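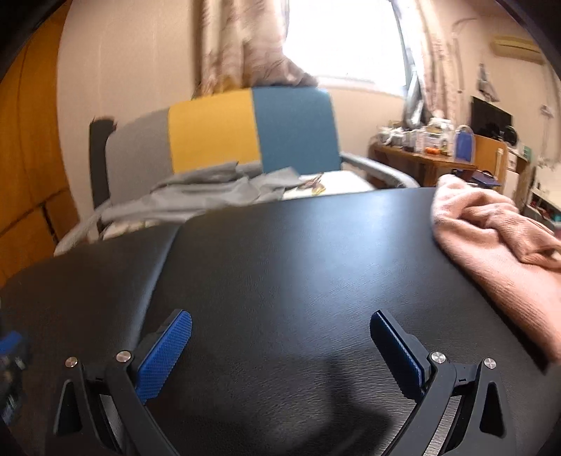 Does a robot that learned towel folding in one home fold as well in the next one?
Our own numbers say far less often than the published ones would have you believe, and we are looking for people to help us find out why.

Call for participants: Dembridge household transfer study, second round

In February we finished a first round with hand-held gripper recordings. Participants picked up, folded and put down ordinary cloth items at home, and we trained a policy on 778 of those recordings. In the rooms where the recordings were made, it completed 63 percent of its folds. In rooms it had no data from, the figure dropped so low that we stopped the test early and went back over our scoring sheets.

The scoring was fine. What we doubt is the method, or at least the claims made for it, ours included. The usual advice is to collect more. We went up to 1283 recordings, using the same homes, and the result in new rooms barely moved. It may be that more homes would help. It may also be that people start moving like the gripper wants them to after an hour, and that we have been training on that. We would like to know before anyone builds a product on it.

Who we need

Adults who live in the Dembridge area and can record at home. No technical background is needed. If you have worked with robots before, please say so, as we place those people in a separate group. Left-handed participants are very welcome - we had almost none last time.

What you would do

Two sessions of ninety minutes each, using a gripper we lend you. Please don't tidy up for us. Clear floors and bare tables are part of what we suspect went wrong in the first round. You will also be asked to mark your own failed attempts and leave them in. Round one participants deleted 163 of theirs, with our permission, which was a mistake on our part.

What you get

A gift card after each session, and a copy of the results whatever they turn out to be. The recordings show the inside of your home. They are stored under a number, and you may withdraw them until training starts. After that we can delete the files but can't take them back out of the trained policy.

To apply, write to Karla Xolalpa at the Zeria project office by 6/1/22. Tell us which rooms you could use and what sort of cloth items you handle there in a normal week.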